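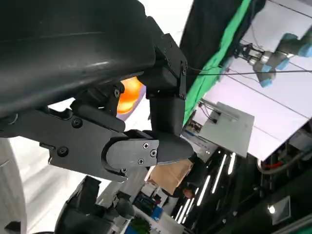
**FOOD STUDIES / TERM PROJECTS**

# What a Loaf Costs in Stumham and in Hanevmont

Our group set out to compare the price of bread in two towns forty minutes apart by bus, a question we picked because it sounded easy and would involve eating. It did involve eating.

## Method

Stumham has a supermarket, two bakeries and a gas station that sells rolls. Hanevmont has one bakery, Magsi, and a Saturday market where the bread stall sells out before any student is awake. We recorded the shelf price and the weight of every plain loaf we could find, white, wheat and rye, over one month. Sweet breads were left out after a long argument about whether brioche is sweet. (It is. The vote was close.)

We weighed the loaves ourselves on a kitchen scale. The labels at the supermarket were accurate. The labels at the bakeries were mostly handwritten and mostly hopeful. One sourdough sold as "large" came in at 906 grams, and the "extra large" on the next shelf at 949, so the word "extra" is worth 43 grams in Stumham.

We ended up with 50 loaves. The freezer in the shared kitchen still contains several of them, and the other people on our floor have stopped thanking us.

## Results

Magsi was cheaper by weight than either Stumham bakery for rye and wheat. For white bread it was the other way around, and the supermarket beat everyone by a margin that made the rest of our chart look silly. The gas station rolls were the most expensive bread in the study and also the worst, a finding we feel confident about.

Prices in Stumham changed twice during April. Magsi's never moved. When we asked why, the woman at the counter told us the price sign was painted on the wall.

## The survey

We also handed out a questionnaire on where people buy their bread and what they think they pay for it. Stumham residents guessed too low. Hanevmont residents guessed almost perfectly, presumably with help from the wall.

The last question asked whether people would travel to the other town for better bread. Most said yes. Then we asked whether they ever had, and most said no, and a few wanted to know what the bus cost.

## Problems

The bus fare was left out of our calculations. If you add it, Magsi's rye becomes a luxury item unless you carry home four loaves, and one of us has tried this on a Tuesday at rush hour and doesn't recommend it.

Taste was scored from one to ten by the same three people who had paid for the bread, and the scores went up with the price. We would do this blind next time, and we would start with Ondero, the crispbread we used to clear our palates, which scored higher than half the loaves.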